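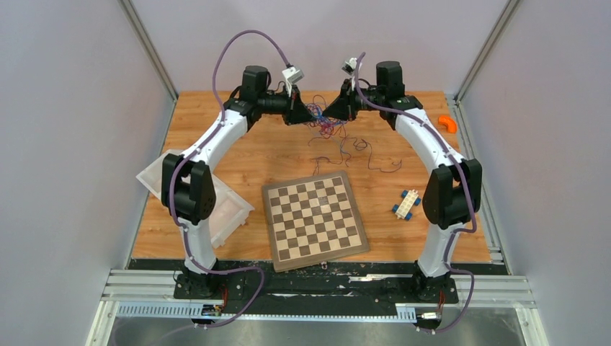
Kunum Pet Supply Expands Senior Dog Bedding Line With Washable Orthopedic Mats

CLUDULHAM – Kunum Pet Supply announced today that it will expand its bedding range for older dogs with a new series of washable orthopedic mats, sold under the name Afridi. The mats will be available in June at all Kunum stores, through the company's website, and at independent pet shops that carry Kunum products.

The Afridi mat is intended for dogs that have become stiff with age, that sleep for much of the day, or that can no longer step easily over the raised side of a traditional dog bed. It lies flat on the floor and has a low, sloped edge on all four sides. The foam core is 4 inches thick in the three larger sizes. The smallest size, made for toy breeds, uses a thinner core so that a small dog does not have to climb.

Kunum has sold dog beds, crates, and travel mats from its Cludulham headquarters since the company opened its first store there. Bedding for older dogs has been part of the catalog for 6 years, beginning with a single bolster bed that remains on sale. Customers who bought that bed have often asked the company for a flatter model with a cover that can go into a home washing machine without a struggle. The Afridi series was developed in response to those requests.

Cover and Liner

Each mat comes with two separate layers over the foam. The outer cover is a brushed cotton blend with a zipper on three sides, so that it opens fully and can be put back on by one person. The zipper pull tucks into a fabric pocket at the corner. Under the cover is a water-resistant liner, which has its own zipper and may also be removed. The liner is meant to protect the foam from accidents, drool, and spilled water. It should be wiped down after light soiling and washed by machine on a gentle cycle when needed.

The outer cover may be washed in warm water and tumble dried on low. Kunum advises against the use of bleach or fabric softener on either layer. The foam core should not be placed in a washing machine. If it becomes damp, it should be stood on its edge in a dry room until it has aired out completely.

Replacement covers and liners will be sold separately in every size. Covers come in gray, oatmeal, and dark green. The company expects to keep the same dimensions for future Afridi covers, so that customers will be able to replace a worn cover without having to buy a new mat.

Choosing a Size

The mats will be offered in small, medium, large, and extra large. Kunum recommends that owners measure a dog while it is asleep on its side with its legs extended, from the nose to the base of the tail, and add 8 inches to that figure. A dog that prefers to sleep curled up may be comfortable on a smaller mat. Owners who are between two sizes are encouraged to select the larger one.

Store staff will be able to help with sizing, and one mat in each size will be set out on the floor at every Kunum location so that dogs may try it. Dogs visiting a store must be on a leash and current on their vaccinations.

Introducing the Mat at Home

Older dogs can be slow to accept a change in their sleeping area. Each mat ships with a printed care sheet that includes suggestions for the first week. The sheet recommends that the old bed be left in place for several nights, with the new mat beside it, and that a familiar blanket be laid over the new cover. On smooth floors, the mat should be placed on a rug or on the non-slip pad included in the box. Food and water bowls should be kept within a short walk, particularly for dogs with failing eyesight.

The company notes that bedding is not a substitute for veterinary care. A dog that suddenly has trouble standing up, refuses to lie down, or shows signs of pain should be seen by a veterinarian.

Trial Period and Warranty

Customers may return an Afridi mat within 10 weeks of purchase for a full refund, provided that the mat has not been chewed or torn. Proof of purchase is required. Mats bought online may be returned to any store or sent back by mail. Return postage is paid by the customer, except when the mat has arrived damaged or in the wrong size.

The foam core carries a limited warranty of 4 years against flattening under normal household use. The warranty does not cover the outer cover, the liner, or damage caused by chewing or digging. Full warranty terms are printed on the care sheet and may be requested at the customer service desk in any store.

Support for Shelter Dogs

In connection with the launch, Kunum will supply mats to the Brarnovik Animal Shelter, which cares for dogs from Cludulham and the surrounding towns. The shelter will receive mats in medium and large for the kennels that house its older residents, along with spare covers so that bedding can be changed during the daily cleaning. Dogs adopted from those kennels will go home with the mat they have been using.

Kunum stores will also accept clean, used towels and fleece blankets on behalf of the shelter throughout the month of June. Donations may be left in the marked bin near the entrance. The shelter is not able to accept pillows, comforters, or any item filled with feathers.

Availability

Retailers who wish to carry the Afridi series may place orders through their regular Kunum account representative. Mats ship to retailers in cartons of 6 for the small size and individually for all others. Floor samples and printed sizing guides are available on request at no charge.

Customers who would like to be notified when the mats are in stock may leave their contact details at any Kunum store or sign up on the company's website. Stores open at 8 a.m.

About Kunum Pet Supply

Kunum Pet Supply sells food, bedding, training supplies, and travel equipment for dogs and cats. The company is based in Cludulham and serves customers through its own stores, its website, and a network of independent retailers.

Media Contact

Kunum Pet Supply, Press Office, Cludulham
Product samples and additional information are available to members of the press on request.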